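What 339 demonstrations with a shoe taught me about pads
2025-01-07 - written by Ruxandra Cozma 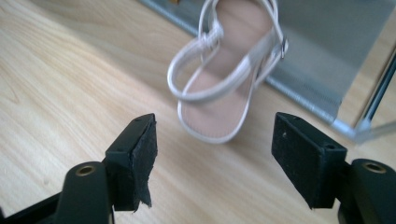 View from the hand-held gripper, with the strappy sandal beyond the open fingers. The left pad has a torn lower corner.

Since October I have been working on a small question for the Garnusitz project: when we teach a policy from human demonstrations, does it matter how worn the finger pads were while we recorded? Most papers I read do not mention the pads at all. They give the camera, the network and the number of demonstrations, and the material that touches the object is left out.

My set has 339 demonstrations, all with footwear. I sorted them by the state of the felt, which I could read from the wrist images. Matei, our labelling tool, was not made for this, so I added one extra field for each episode: fresh, fuzzy, or torn. It was slow work, but quite pleasant with the radio on.

Then I trained 3 policies with the same settings. The first one got only the fresh episodes, the second only the torn ones, and the third a mix of all states, cut down to the same size. I ran each of them on the Larell arm with new pads, and after that again with old pads.

The result surprised me a little. The mixed policy was the best in both conditions. The policy from fresh pads did well with new felt, but with old felt it often closed too early on thin straps and let them slip out again. The one from torn pads was the opposite, it waited too long and pushed the shoe away before closing.

My first explanation was friction, and I still believe it is a part of the story. But when I covered the lower corners of the wrist images with a grey patch and trained again, the difference between the policies became smaller. So I think the network also looks at the pad itself, the loose fibres and the dark flap, and it uses this as a hint for how the hand will move. A person who holds the tool with a bad pad moves more carefully, and the policy copies the connection between the two.

I must be careful here. I have only 5 objects, and 2 of them are sandals with very thin straps, which are difficult for everybody. Straps also swing, and many images are blurred when the shoe is in motion. I did not remove these images, as the policy will meet the same blur later.

For the next round I will keep the pad field in every episode and change the felt on a fixed plan, also in the middle of a session. Akberg has promised me a second type of pad, a bit harder than felt. If you have tried masking the fingers in your own wrist images, please write to me, I would like to compare the size of the patch.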